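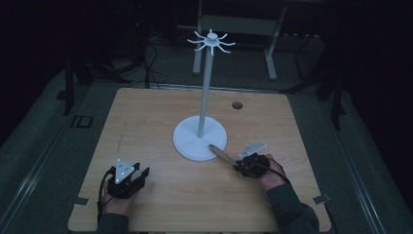
Interior Wood Finishes / Tabletops and Work Surfaces

Cekwood 582 Clear Tabletop Finish, Satin

Item no. 159-S
Manufacturer: Cekwood
Supplied by: Stelness Surface Supply
Page last revised 28/09/2020

Cekwood 582 is a water-based, one-part clear finish for indoor wooden furniture that gets daily use. It is sold for dining tables, desks, benches, shelves and counter sections away from the sink. It dries to a low satin sheen and leaves pale wood close to its bare color. On darker wood the color deepens slightly, as it does when the wood is wiped with a damp cloth.

The finish is supplied ready to use. Do not thin it for brush or roller work. For spraying, up to five percent clean water may be added by volume.

Product data

Type: water-based acrylic-urethane, one part
Color in can: milky white
Color when dry: clear
Sheen: satin
Spread rate: 116 square feet per quart per coat on sanded wood
Number of coats: 3
Touch dry: one hour
Recoat: four hours
Light use: two days
Full cure: two weeks
Application temperature: 60 to 80 °F
Clean-up: water, while the finish is still wet
Storage: keep from freezing

Drying times are given for moderate humidity with some air movement. In a closed room or in damp weather the recoat time can double. The surface is ready for the next coat when light sanding gives a dry white powder. If the paper clogs, wait and test again.

Surface preparation

The wood must be clean, dry and free of wax, grease and silicone polish. Old furniture that has been sprayed with household polish should be washed twice with mineral spirits, using fresh rags each time, and left overnight. Silicone left in the grain shows up as small round craters in the first coat. Sanding alone does not remove it.

Sand bare wood in the direction of the grain, starting at 120 grit and finishing at 180. Going finer than 220 grit reduces adhesion on dense woods and is not recommended. Remove dust with a vacuum and a lint-free cloth barely dampened with water. Do not use oil-treated tack cloths with this product – the residue causes poor wetting.

End grain and routed edges absorb more finish than the face. Sand these one grit finer than the face to even out the sheen.

The product can be applied over an existing clear finish if that finish is sound and fully dulled with 220 grit paper. Test a small area on the underside first and check adhesion with tape after two days. Where the old finish lifts with the tape, strip to bare wood.

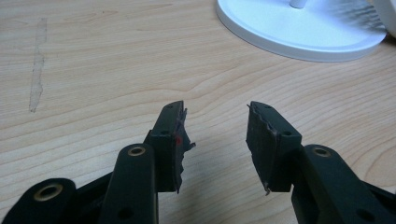
On figured grain, keep the sanding pressure light. The softer bands between the darker growth lines cut away faster than the lines themselves, and a hard hand with coarse paper will leave a ripple that only becomes visible after the second coat. A firm felt block is preferred to a foam pad. Random orbit sanders may be used up to 150 grit, with the last pass done by hand.

Application

Stir the can slowly for two minutes before use and again after any break. The flatting agent settles to the bottom. Unstirred product will dry glossy from the top half of the can and cloudy from the bottom half. Do not shake.

Pour the working amount through a paint strainer into a clean tray. Do not return unused finish to the can.

Apply a thin, even coat with a synthetic brush, a short-nap roller or a foam applicator. Work along the grain and keep a wet edge. On tabletops, coat the edges first, then the face in full-length strips. Leave small bubbles alone; they clear within a minute or two. Brushing back into finish that has begun to set leaves drag marks.

The first coat raises the grain. Sand it lightly with 220 grit, by hand, until the surface feels even. Between the second and third coats use 320 grit or a fine gray pad. Do not sand the final coat.

Coat the underside of any solid wood top with at least one coat. A top sealed on one face only takes up moisture unevenly and may cup. Tops under one inch thick should receive the same number of coats on both faces.

Service and care

Wipe with a soft cloth and mild dish soap in water. Dry the surface after cleaning. Avoid ammonia, bleach, scouring powder and melamine foam, all of which change the sheen. No wax or polish is needed, and neither should be used where later recoating is planned.

The cured finish resists water, coffee, cooking oil and common household cleaners for short contact times. It is not a heat shield. Use a trivet under pots and oven dishes. Rubber feet on lamps and small appliances can mark any water-based finish over a period of months – fit felt or cork under them. 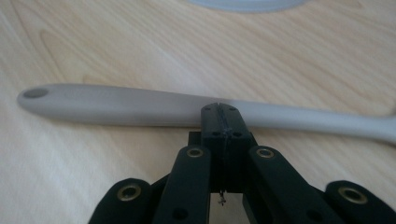 Light gray utensil lying on a wooden tabletop.

Small scratches in the top coat can be blended with a fine gray pad, worked along the grain over the full length of the board, followed by one thin coat. Deep scratches that reach the wood need to be sanded out and built back up with the full number of coats. Spot repair in the middle of a large top usually remains visible at a low angle of light.

Limits of use

Not for floors, outdoor furniture, boat work or surfaces in standing water. Not for cutting boards or the inside of bowls. Not for use over uncured oil finishes. Danish oil and tung oil should cure for at least three weeks before coating, longer in cold rooms.

Tannin-rich woods such as oak may discolor under water-based products. Seal these first with Arar Clear Sealer, one coat, and leave overnight. Arar Clear Sealer is also advised over dye stains that bleed into the brush.

Pack sizes

Quart can, item 159-S-Q
Gallon can, item 159-S-G
Gloss and matte versions are listed under items 159-G and 159-M. The sheens can be mixed with each other in any ratio. Mix enough for the whole final coat in one batch.

Related items

Arar Clear Sealer
Bhutto felt sanding block, firm
Bhutto synthetic brush, two-inch, angled
Stelness fine gray pads, pack of ten
Stelness paint strainers, pack of 25

Shelf life is two years unopened. The batch code is stamped on the base of the can. Stock produced before August of the current year carries the older label with the green band; the contents are the same.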